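Minutes, tableware get-together, June

I took notes again, so forgive the gaps. We started at 6 and were done before the coffee was.

**Plates**

Birgit Janssen opened with the plates. She wants the patterned ones (cream with the red and green decoration and the dark brown rims) to be our everyday set, and the plain Petersen ones boxed up. I said I'd miss the Petersens – they're lighter to carry! – but I was the only one, so it's agreed. The Petersens go on the top shelf in the store room until fall.

We then got stuck on how to keep them. Birgit likes the white perforated rack because it sits up on short legs and you can wipe under it. I worried about tall piles, so we settled on three stacks across the top, none of them too high.
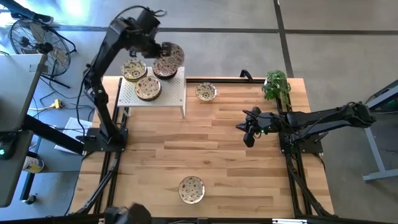 We also talked about chips. Please lift from the top of a stack and don't slide plates out sideways, those painted rims won't forgive it. Anything chipped goes in the box by the door and Birgit will look it over.

**Table**

The butcher-block top needs oil. Prodia quoted us $55 for a tin, which felt steep, and Statley has one for less, so I'm to call them. The potted plant stays. Somebody asked if it could move to the window, and the answer was no.

**Orders**

16 more bowls from Gikoddale, agreed. Mugs put off again.

**To do**

- Me: call Statley, box up the Petersens
- Birgit: bowls, chipped box
- Everyone: bring back borrowed dish towels, I'm down to 2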